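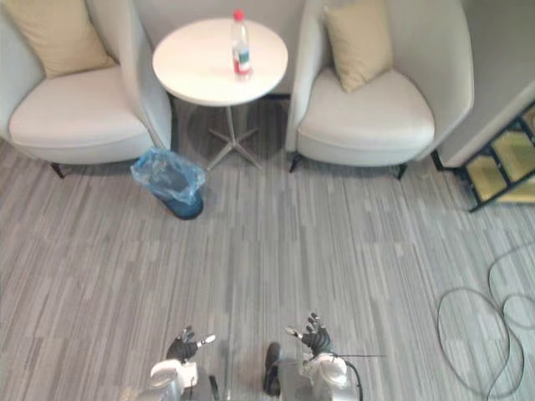

Chie said stop and it didn't stop.

I was at the laptop. I had one hand on the keyboard and one in a bag of rice crackers and I heard her say it, normal voice, the way you'd say it to a dog you like. Stop. Then louder. Then Osamu made a noise.

By the time I hit the button the hand had his sleeve and some of his wrist. Not all the way closed. Closed enough.

"Off," Chie said. "Off, off, is it off?"

It was off. The fingers stayed where they were. Power goes and the Arai hands hold, they don't drop. Somebody at Arai thought that was a selling point, you never drop the glass. Osamu stood there bent over with his arm out like he was paying a toll.

"I'm fine," he said. Gray in the face. "Get it off me, please."

There's a release under the cover, back of the wrist. Needs a small hex key. The key was in Nagano's jacket and Nagano was at lunch.

Four minutes. I know because I called him and the call log says so. He ran the whole way back from the noodle place and came in sweating, with the key already out, and didn't say one word until the last finger came loose. Then he said, "Who took the guard off?"

Nobody had taken the guard off. There wasn't a guard. There was supposed to be, Trindmont had it on the drawing, and then it was on the next drawing, and then we had a visit coming up in September and the task had to look like a living room. Guards don't look like a living room.

So. What was the task. Pick up after people. That's all it was. Bottle off the table, drop it in the bin, don't knock anything over. Virkau is meant for hotel lounges, places where people leave things and walk away. We'd done 94 runs since the morning before and it was getting good, it really was. Chie had started talking to it. Osamu had started standing too close.

Osamu had reached in to fix the bag, it had slid down inside the bin on one side. He does that between runs. Everybody does it between runs. Only this wasn't between runs, the laptop said it was between runs and the robot thought it wasn't.

He went to the clinic with Emiko Wada driving. Bruise, swelling, nothing broken. He texted a picture of the bandage with a thumbs up next to it. Other hand.

I stayed and read the log.

I'm not going to pretend I understood it the first time. 3,577 lines for one run, most of them the robot telling itself it's okay. Position okay. Torque okay. Temperature okay. Okay okay okay. I scrolled with my chin on my fist and Nagano sat on the floor taking the hand apart and putting it back, the same two screws, I think just to have somthing to do.

Line 878. Release command sent. Next line, object still held.

It had already dropped the bottle. I'd seen it drop the bottle, I'd heard it go in. But the thumb was reporting pressure, so it figured it was still holding on to something. So it waited. Then it tried again, open, close, open, that's the retry, it's a little shake we put in for sticky wrappers. I put in. My name's on that one. Renji Aoki, comment says "temp".

And the stop? The stop came in during the retry. Queue's full in the retry. It holds anything new for 500 milliseconds and then looks at it, unless the retry starts over, and if the thumb still says pressure the retry starts over. And over. It would have gotten to Chie's stop eventually. It was next in line. It was being very polite about it.

"But what was it holding," Nagano said.

"Nothing."

"The sensor's good. I checked it. I checked it twice."

"Then I don't know."

We ran it again at six with everyone told to mind the tape and Emiko on the real button, the red one, the one that cuts the power. Quarter speed. She'd come back from the clinic and would not give that button to anyone, she held it against her stomach with both hands. 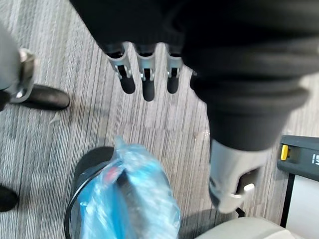

I wanted it to fail. Terrible thing to want but if it worked fine we had nothing, we'd have a man with a bandage and a shrug for a report. The arm went out over the bin and slowed down and I put the wrist view up big on the laptop so I wouldn't have to lean in. Fingers hanging down, fine. Blue bag all bunched up at the top, fine, somebody would fix that later, not by hand. Then the thumb. The black sleeve was in rolls right where it goes around the base of the thumb, fat soft rolls like a sock that's slid down, and I looked at that for a while. A long while. "Nagano," I said. "The sleeve."

He came and looked.

"That's cloth," he said.

"Yeah."

"It's squeezing the cloth."

It opened and the cloth bunched up. It closed and the cloth pushed back. Pressure. Still holding. Try again. The thing was holding its own sleeve and trying so hard to let go of it.

Emiko hit the button before it got to the fourth shake. I hadn't asked her to. I was glad.

The sleeves were Chie's idea, back when a visitor from Vonent said the bare metal scared his mother. She'd ordered them herself. She sat down in the left armchair when I told her, right on the edge, coat still on.

"I picked the thick ones," she said. "They had a thin one."

"It's my retry," I said.

"I picked the thick ones, Renji."

Nobody had anything for that. Nagano took a pair of scissors out of the kit and cut the sleeve off at the wrist, straight around, not careful, and threw it in the bin. Then he did the other one.

I wrote the report that night. Cause one, fabric in the thumb. Cause two, stop command goes in the same queue as everything else, which, written down, looks so stupid I sat there wondering if I could word it differently. I couldn't. Cause three, no guard. Cause four, we all reached in. All of us, every day, I put that in and then took it out and then put it back.

Trindmont called at eight the next morning. The man had read it, or the first page. He wanted to know was the robot damaged.

"No," I said.

"And the visit?"

I looked across the room. Osamu had come in. He wasn't supposed to, he had the day off, he was standing well outside the tape with his good hand in his pocket, looking at the bin. The bag had slid down again on the one side.

"Don't," I said, hand over the phone.

"I wasn't going to," he said.

The man from Trindmont asked if I was still there. I told him to hold on a minute. I went and pulled the plug out of the wall, and then I fixed the bag myself.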